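Flikham
17 de diciembre de 2020

1/ Hilo sobre botellas rellenables, cuellos de rosca y trasvases a vaso. Llevo desde marzo con este asunto en casa y he acumulado notas suficientes para ordenarlas. Aviso: es árido.

2/ Punto de partida. En el baño y en la cocina teníamos champú, jabón de manos, enjuague y detergente, cada uno en su envase de origen. Compramos garrafas y pasamos a rellenar botellas. El problema dejó de ser el espacio y pasó a ser el vertido.

3/ Terminología, para no mezclar cosas. Capacidad nominal: la que pone la etiqueta. Capacidad a ras: la que cabe hasta el borde del cuello. Capacidad útil: la que se puede echar dejando sitio para el émbolo del dosificador. Las tres difieren siempre.

4/ Las botellas del modelo Jevska se venden como de 250 ml. A ras admiten 265. Con el dosificador puesto, si se llenan por encima del hombro, el tubo desplaza líquido y este sale por la rosca.

5/ El hombro es la parte donde el cuerpo se estrecha hacia el cuello. Lo uso como marca de llenado. En botellas opacas no se ve el nivel desde fuera, así que hay que medir antes y no durante.

6/ Para medir utilizo un vaso de plástico sin graduar. Lo tengo calibrado por pesada: vaso vacío, tara, agua hasta el borde, lectura. 163 g, o sea 163 ml a efectos domésticos. Un vaso y medio deja la Jevska justo en el hombro.

7/ Alguien dirá que para eso existen las jarras graduadas. Existen. También tienen un pico ancho que no entra en un cuello estrecho y una escala que empieza en 100 ml. El vaso se aprieta un poco por los lados y forma su propio pico. Con champú espeso funciona mejor que con agua.

8/ Sobre el sentido contrario, de botella a vaso. Una botella abierta, sin dosificador ni tapón, vierte a golpes si se inclina deprisa: sale líquido, entra aire, sale líquido. Se corrige inclinándola despacio hasta que la lámina de líquido ocupe solo la mitad inferior de la boca.

9/ La altura importa más de lo que parece. Con la boca apoyada en el borde del vaso no hay salpicadura, pero el vaso ligero vuelca si la botella pesa. Solución: boca a un dedo del borde y la otra mano sujetando el vaso por la base.

10/ Superficie: mesa blanca, lisa y despejada. Las gotas de detergente azul se localizan enseguida. Las de jabón transparente hay que buscarlas a contraluz, pasando la cabeza a la altura del tablero. Antes lo hacía sobre la encimera de granito moteado y encontraba restos dos días después, pegados. 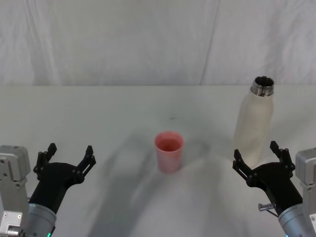 Rūta Sproģis: Una objeción al cuello metálico. A mí se me oxidó la rosca en una botella parecida, por dentro, donde no se seca nunca. Y otra al vaso: el plástico coge olor a detergente. ¿Lo usas también para beber?

11/ Respondo por partes. El vaso rosa no vuelve a la cocina. Tiene sitio fijo en el armario del lavadero, boca abajo, y solo se usa para trasvases. El olor se queda, en efecto, y por eso no alterno productos alimentarios con el mismo vaso.

12/ Sobre la rosca. «Metálico» en estas botellas puede significar tres cosas: acero inoxidable, acero corriente cromado o plástico metalizado. A simple vista son iguales. El imán descarta algunas opciones pero no decide, porque hay inoxidables que atraen y otros que no.

13/ Lo que sí se puede hacer es secar. Después de lavar la botella, bastoncillo de algodón por la cara interior del cuello y otro por los hilos de la rosca. Luego, botella de pie y abierta hasta el día siguiente. De pie y no boca abajo: boca abajo el agua se queda retenida justo en el reborde.

14/ Si ya hay óxido, vinagre blanco diluido a partes iguales, diez minutos, cepillo fino, aclarado largo. Nunca vinagre si la botella ha llevado lejía y queda algo dentro. Esto lo escribo en línea aparte porque es la única frase del hilo que tiene consecuencias serias.

15/ Compatibilidad de roscas. Tengo dos marcas, Jevska y Prinden. Los tapones de una giran sobre la otra media vuelta y se atascan. Parece que cierran. No cierran. Lo comprobé tumbando la botella sobre papel de cocina: mancha a los cinco minutos.

16/ Los dosificadores Prinden, en cambio, entran en las Jevska con una junta de goma adicional. El recorrido del émbolo es el mismo. El tubo sobra: hay que cortarlo en bisel, dejando la punta a tres o cuatro milímetros del fondo. Cortado recto hace ventosa contra la base.

17/ Etiquetado. En cuerpos de acabado mate o rugoso la etiqueta de papel se levanta por las esquinas en una semana. La cinta de rotuladora aguanta algo más. Lo que mejor resultado me da es una etiqueta colgada del cuello con goma elástica, escrita a lápiz. El lápiz no se corre con el agua; la tinta sí.

18/ Datos mínimos de la etiqueta: producto, dilución si la hay y fecha de relleno. No pongo la marca, porque cambia con cada garrafa. Conservo el envase original hasta terminarlo, con las advertencias a la vista. Los productos peligrosos no se trasvasan, y menos a algo que pueda confundirse con una botella de bebida.

19/ Cuentas, que me las ha pedido Kristof Van Rooij por privado. Pesé el goteo perdido en cada relleno, recogido con papel previamente tarado. De marzo a hoy: 81 g en total. La mayor parte corresponde a los primeros intentos, con embudo.

20/ El embudo merece entrada propia. Si el tubo ajusta demasiado en el cuello, el aire no sale y el líquido se queda arriba. Hay que levantarlo un poco, y al levantarlo gotea. Los embudos con nervios exteriores evitan esto. El mío no los tenía. Está retirado.

21/ Kristof pregunta también por la garrafa. La de Grímsdóttir trae 1,000 ml según la etiqueta, escrito así, con coma, lo que en nuestra notación sería un mililitro. Contiene un litro. Lo pesé de todas formas.

22/ Secuencia completa, tal como la hago ahora. Botella seca y abierta sobre la mesa. Vaso delante, a la izquierda si se es diestro. Garrafa al vaso, vaso a la botella, medio vaso más. Papel al cuello. Dosificador. Fecha.

23/ Orden de productos cuando toca rellenar varios: primero los transparentes y sin perfume, después los de color, el detergente al final. Entre uno y otro, aclarado del vaso con agua tibia. Caliente no - el plástico fino se ablanda y pierde la forma del borde, y con ella la calibración.

24/ Pendiente: repetir la pesada del vaso, que tiene ya nueve meses de uso, y probar juntas de silicona en lugar de goma en los dosificadores Prinden. Rūta, si conservas la botella de la rosca oxidada, me interesa saber si el óxido empezó en el reborde o en los hilos.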